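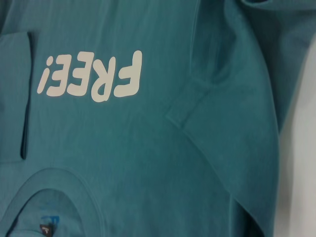 My sister has been picked for a "14 Women to Watch" list put out by a business magazine called Flultesell, and we can't tell if it is worth anything. She runs a small tutoring service here in Orstead and did not apply. The email says a reader nominated her. Being on the list costs nothing, and they make that point about as loudly as the FREE! on the front of a teal shirt, exclamation mark and all. Further down, though, there is a "profile package" with a plaque and a full page in the magazine, and no price is given until you book a call. She is proud of it and I don't want to spoil that for her. Has anyone dealt with them, or with a list like this? Should she say yes to the listing and skip the package, or stay away altogether?

bluegate_k
1/24/19

Pat in Orstead

I haven't dealt with that one but my boss was on a list like it. She took the free listing and turned down everything else. They called her for 2 weeks and then stopped. Her name stayed on the page. I don't think it brought in any customers but she put it on her website and a few people said congratulations.

Also, tell your sister well done. Somebody may really have nominated her.

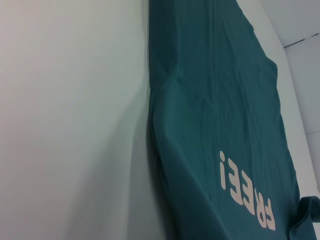 Man-lok Yang

I would ask them three things by email before she agrees to a call. Who picks the names, what the rules are, and whether anyone on last year's list was left off after saying no to the package. A list that is run properly will have the answers in writing already. When I was nominated for the Drunier awards I got the rules and the judges' names with the first letter, and there was nothing to buy except a dinner ticket, which was optional.

Look up past lists too. If a magazine says it chose 14 people but has over 80 on its site for the same year under slightly different titles, the title doesn't mean much. Write to one or two of the women and ask what they paid. Most will tell you.

If she does say yes, she should send her own short bio and photo and keep a copy of what she agreed to. Don't give a card number to "hold" a page. She should also check whether they want the right to use her name in their ads, since that is sometimes in the small print of the free listing as well.

rostami_road

It's a sales list. I got the same email and I closed my shop 6 years ago.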